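Washing and reshaping cotton caps and hats

Updated 18 June 2025

Cotton canvas takes up dye well and gives it back easily. Most of the damage done to a cap in the wash comes from heat, agitation, or both, and the stiffening in the peak suffers before the cloth does.

Check the peak first. Flick it with a fingernail. A dull, papery sound usually means cardboard, found in many older caps, and these must not be soaked. Clean them with a damp cloth only. A plastic peak gives a sharper click and will stand full immersion.

Sweatband

The band carries most of the dirt. Mix a paste of bicarbonate of soda and water, work it in with an old toothbrush, and leave it for 40 minutes. Brush along the band, never across it. White tide marks that survive this are salt and will come out in the soak.

Soaking

Use a basin of cool water and a small amount of liquid detergent without brightener. Powder leaves specks in dark cloth. Two hours is enough. Press the cap under from time to time and do not wring it. Black and navy will colour the water the first few times — this is loose dye and does not mean the cap is ruined, but wash it alone.

Rinse until the water runs clear, then once more. Detergent left in the seams dries as a grey bloom.

Drying

Roll the cap in a towel and press out the water. Stand it over an upturned bowl close to the size of the head, crown pulled smooth, peak bent to the curve wanted. Keep it out of direct sun. A tumble dryer will shrink the band, and a shrunk band does not recover.

Seams and eyelets

Go over the crown seams once the cap is dry. Lint collects in stitched eyelets and is best lifted with a dry, soft brush. A pin will cut the thread.
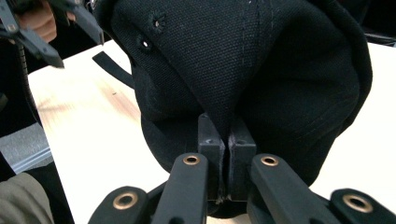
Mulugeta Lencho writes that bowls are the wrong shape and that he gets a better crown by packing the cap with a small hand towel, changed once after two hours. He also leaves out the bicarbonate on black cloth, having had pale patches from it.

The towel method works, provided the towel is white or has been washed many times. On the second point, pale patches are generally undissolved powder. Sponge with one part white vinegar to four parts water, rinse, and dry as before.

Storage

Hang caps by the back strap or stand them singly on a shelf. Nesting saves space but flattens the front panels of every cap except the innermost.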